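가사 및 작업장 잡무의 자동화

Chun-yin Hsieh, Huw Dafis
2025년 1월 20일

가사 및 작업장 잡무의 자동화는 청소, 빨래 개기, 설거지, 부품 분류, 상자 포장처럼 사람이 손으로 해 온 단순 반복 작업을 기계에 맡기는 일 또는 그것을 다루는 기술 분야를 가리킨다. 용접이나 도장처럼 위치와 순서가 고정된 공정의 자동화와 구별하여 쓰는 경우가 많다. 잡무는 물건의 종류와 놓인 자리가 매번 달라지고, 작업자가 그때그때 판단해야 하는 부분이 크기 때문이다.

개요

가정에서 기계가 온전히 맡고 있는 일은 많지 않다. 세탁기와 식기세척기는 씻는 과정을 대신하지만 옷과 그릇을 넣고 꺼내는 일은 사람이 한다. 로봇청소기는 바닥 청소를 상당 부분 넘겨받았으나 바닥에 널린 물건을 치우지는 못하는 기종이 대부분이다. 작업장에서도 사정은 비슷하다. 조립 라인의 주요 공정은 자동화되어 있어도 부품을 상자에서 꺼내 작업대에 늘어놓거나, 남은 부품을 도로 담는 일은 손작업으로 남아 있는 곳이 많다.

이 분야에서는 작업을 흔히 이동, 파지, 조작의 세 단계로 나누어 본다. 이동은 작업 위치까지 가는 것이고 파지는 물건을 잡는 것이며, 조작은 잡은 물건을 옮기거나 끼우거나 접는 것이다. 평평한 실내에서의 이동은 비교적 성숙한 기술로 여겨진다. 파지는 물건에 따라 편차가 크다. 조작은 아직 사람의 속도와 정확도에 미치지 못하는 경우가 많다.

파지의 문제

단단하고 모양이 일정한 물건은 잡기 쉬운 편에 속한다. 금속 뚜껑이나 육면체 블록은 어느 방향에서 접근하더라도 잡을 면을 계산할 수 있다. 이에 비해 곡면으로 성형된 플라스틱 부품은 표면이 매끄럽고 두께가 고르지 않아 손가락이 미끄러지기 쉽다. 광택이 있는 검은 표면은 빛을 고르게 반사하지 않아 깊이 카메라의 측정값에 빈 곳을 만들기도 한다. 그래서 부품의 가장자리나 날개 부분을 감싸 쥐는 방법이 자주 쓰인다.

용기의 형태도 영향을 준다. 테두리가 있는 상자나 쟁반에서는 손이 벽에 부딪히지 않도록 진입 각도를 제한해야 한다. 물건이 벽에 붙어 있으면 손가락을 넣을 틈이 없어, 먼저 물건을 가운데로 밀어 놓는 동작이 추가된다.
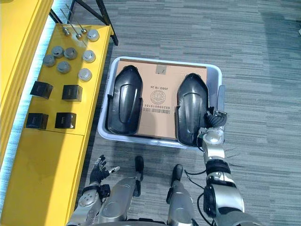

쟁반에 놓인 검은 플라스틱 외피 부품의 가장자리를 쥔 로봇의 오른손.

다관절 손과 두 손가락 집게 가운데 어느 쪽이 잡무에 적합한지에 대해서는 의견이 갈린다. 집게는 구조가 간단하고 고장이 적으며 제어하기 쉽다. 다관절 손은 여러 형태의 물건에 맞추어 쥘 수 있고 사람용 도구를 그대로 쓸 수 있다는 점이 장점으로 꼽히지만, 배선과 구동부가 복잡하고 정비 주기가 짧다. 흡착 컵은 물류 창고에서 널리 쓰이나 구멍이 있거나 굴곡이 심한 표면에는 맞지 않는다.

시험 사례

메스테드(Messtead)의 부품 공장에서는 10월에 부품 정리 작업의 비교 시험이 실시되었다. Ashton Tapsell과 Tin-yau Kuo가 설계한 이 시험에서 두 팔을 갖춘 로봇은 혼합 부품 2000개를 종류별로 나누어 담는 일을 맡았다. 한 시간에 처리한 부품은 245개였으며, 같은 작업을 한 숙련 작업자는 700개를 처리하였다. 보고서는 오류의 대부분이 얇은 봉과 곡면 외피 부품에서 나왔다고 적고 있다. 상자 안에서 겹쳐 있던 부품을 한꺼번에 집은 경우도 오류에 포함되었다.

설비 업체 드레너스(Drenus)는 가정용 정리 로봇을 클릿비(Clitby)의 임대 주택 세 곳에 설치하였다. 장난감과 신발을 바구니에 넣는 작업은 대체로 수행되었으나 얇은 천이나 종이를 바닥에서 집는 작업은 실패가 잦았다. 문턱이 있는 집에서는 이동 단계에서 멈추는 일도 기록되었다. 후속 기종은 파나니반(Panganiban)이라는 이름으로 개발되고 있으며 출시 시기는 발표되지 않았다.

평가와 쟁점

작업장에서의 도입 여부는 주로 비용과 감독 인력에 따라 결정된다. 로봇이 느리더라도 야간에 무인으로 가동할 수 있다면 하루 처리량은 사람과 비슷해질 수 있다. 그러나 한 번의 실패로 작업이 멈추고 사람이 와서 다시 시작시켜야 한다면 이 이점은 줄어든다. Murray Pearce는 이를 '개입 간격'이라 부르고, 처리 속도보다 먼저 공개해야 할 수치로 보았다. 현재 업체마다 개입을 세는 기준이 달라 수치를 직접 비교하기는 어렵다.

시연 영상의 해석도 논란이 된다. 원격 조종으로 수행한 동작과 자율 동작을 구분하지 않고 공개하는 경우가 있으며, 재생 속도를 높인 영상도 적지 않다. 같은 작업의 연속 시행 결과를 실패까지 포함하여 제시해야 한다는 주장이 이 때문에 제기되었다.

가정용의 경우 안전 문제가 더해진다. 어린이나 반려동물이 있는 공간에서는 팔의 속도와 힘을 낮추어야 하고, 그만큼 작업 시간이 길어진다. 실내를 촬영하는 카메라의 자료 보관 방식도 검토 대상이다.

같이 보기

서비스 로봇
협동 로봇
빈 피킹
원격 조작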